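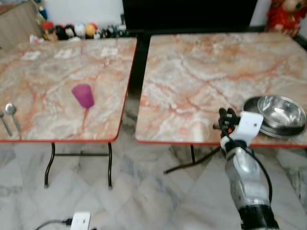 Hola, Kristine:

Te debía el informe de noviembre y aquí va, un poco más largo de lo que me pediste (ya sabes cómo soy). Te cuento por dónde vamos con el software de manipulación, qué ha salido bien, qué me trae de cabeza y en qué quiero gastar lo que queda de la partida.

## Lo que ya funciona

El planificador nuevo está dentro. Por fin hemos jubilado la rama vieja de Clokero, que era la que calculaba las trayectorias de un tirón y luego se las mandaba al brazo sin mirar atrás, y ahora replanificamos en marcha cada vez que la percepción corrige la posición del objeto. ¡Qué diferencia! Antes, si la estimación del cuenco se movía un dedo durante la aproximación, el brazo seguía tan tranquilo hacia donde el cuenco había estado. Ahora corrige, y lo hace sin esos tirones que tanto te asustaron en la demo de Grarkcombe.

También hemos limpiado el registro de datos. Cada episodio guarda la imagen, las articulaciones y la orden de la pinza con el mismo reloj, y el visor de Vometik los abre directamente, sin el script de conversión que había que lanzar a mano (y que se me olvidaba lanzar, lo confieso). Llevamos 500 episodios grabados con el formato nuevo. Los antiguos siguen en el disco, pero no pienso convertirlos todos: tienen las marcas de tiempo torcidas y me costaría más arreglarlos que grabar otros.

## Percepción: los brillos, siempre los brillos

Este ha sido el grueso del mes. Trabajamos con vajilla metálica y con vasos translúcidos, sobre unos tableros de mármol de imitación que reflejan casi todo, así que te puedes imaginar la fiesta. El segmentador tomaba el reflejo del vaso morado por parte del vaso y nos devolvía un objeto alargadísimo, y claro, el punto de agarre acababa en mitad de la mesa.

Lo hemos atacado de dos maneras. Por un lado, reentrenamos la máscara con 902 imágenes etiquetadas a mano, muchas elegidas precisamente por lo feas que eran. Por otro, metimos un filtro geométrico bastante tonto que descarta todo lo que la profundidad sitúa por debajo del plano de la mesa. El filtro es lo que más ha ayudado con diferencia, y se escribió en una tarde.

Con el cuenco el problema es otro: está encima de un plato metálico más ancho y los dos bordes se confunden. La primera versión elegía el borde más exterior, o sea, el del plato. Ahora ajustamos dos elipses y nos quedamos con la de mayor altura, y el agarre se planifica sobre esa.

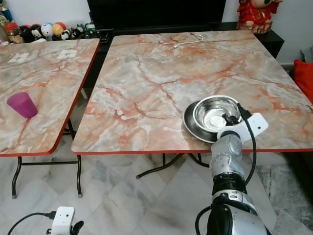
*Agarre por el borde del cuenco, con el plato debajo.*

Me gusta mucho cómo queda la orientación de la pinza en esta postura. Es una solución que el planificador viejo descartaba por estar cerca del límite de la muñeca, y al suavizar esa penalización han aparecido bastantes agarres razonables que teníamos delante y no usábamos.

## Lo que todavía no

- **El vaso tumbado o inclinado.** El modelo supone que los vasos están de pie. Tengo un prototipo que estima el eje, pero falla más de lo que me gustaría enseñarte.
- **Los cubiertos.** Son finos, brillan y la profundidad los aplasta contra el tablero. Ni los hemos tocado este mes.
- **Los dos brazos a la vez.** La comprobación de colisiones entre brazos va lenta y ahora mismo los hago moverse por turnos. Vestergaard nos ha pasado su librería de distancias para probarla, a ver si hay suerte.

De las incidencias abiertas que te mandé la otra vez quedan 9 (eran 13), y la que más me preocupa es la del cierre de la pinza: a veces el controlador da el agarre por bueno al tocar el borde, antes de apretar. Sospecho del umbral de corriente, aunque no lo he podido reproducir a voluntad.

## Dinero y próximos pasos

Del presupuesto vamos bien. Lo único que quiero pedirte es mover lo que sobró de licencias a horas de etiquetado, que es donde de verdad se nota. Si te parece, dímelo por correo y preparo yo el cambio.

Para el próximo informe quiero tener el eje del vaso integrado y una primera prueba con la librería de Vestergaard. De los cubiertos prefiero no prometerte nada todavía.

¡Un abrazo, y gracias por la paciencia con las fechas!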